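September, just gone six in the morning

Couldn't sleep, so I got up and thought about the table. I have such a good feeling about this! The whole business of clearing it has turned from a chore into the thing I look forward to most, and I even made the tea in the big flask so I wouldn't have to keep stopping.

It's a lovely table under all that. Pale top, legs that taper down to nothing much, and I'd forgotten I ever liked it. I bought it when I moved to Herkport, meaning to eat at it like a civilised person, and I think I managed 2 suppers before the first parcel landed there and stayed. After that everything came in and was put down "for now". Wrappings, leads, odd bits left over from mending things, post I didn't fancy opening.

So, the plan. Wrappings first, as they take up the most space and need the least thinking (crushed boxes flat by the back door, plastic bags in one big bag). Then cables, which I'm rather excited about, daft as it sounds. Every one gets untangled, wound up and given a paper label, and if I can't say what it's for by the end of the month it goes to the recycling place on Vītola. Then the small hardware, all of it, into the old biscuit tins. I've been saving those tins for years and at last they've got a job!

I did the hall cupboard the same way in the spring and it took six evenings, and I still open the door sometimes just to look at the shelves. The table should be quicker. No coats, for one thing.

The rule I'm keeping is that nothing gets moved to another surface. Last time I "cleared" it I only shifted the lot to the bed and back again, and I was so cross with myself.

The table and its heap:
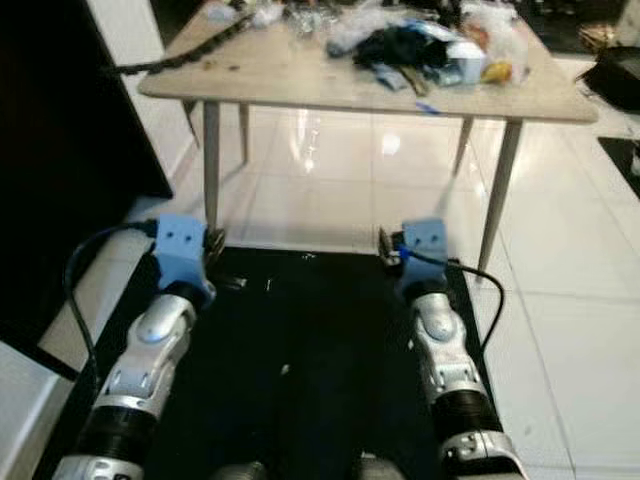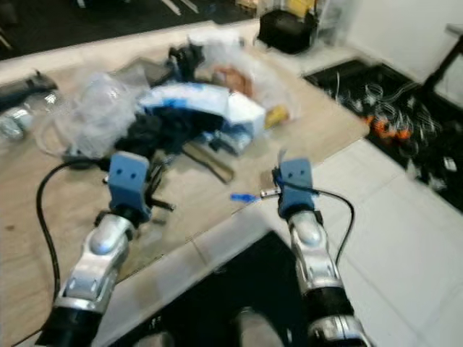
Sigita Tamošiūnaitė thinks I've got the order wrong and that the cables ought to come out first, before I touch a single box, or I'll be dragging half the heap along behind every wrapper I pull. She also says labels fall off and I should use freezer bags, one lead to a bag, with the name written on the outside in marker. I've got 42 freezer bags in the drawer. Cables first, then, straight after breakfast.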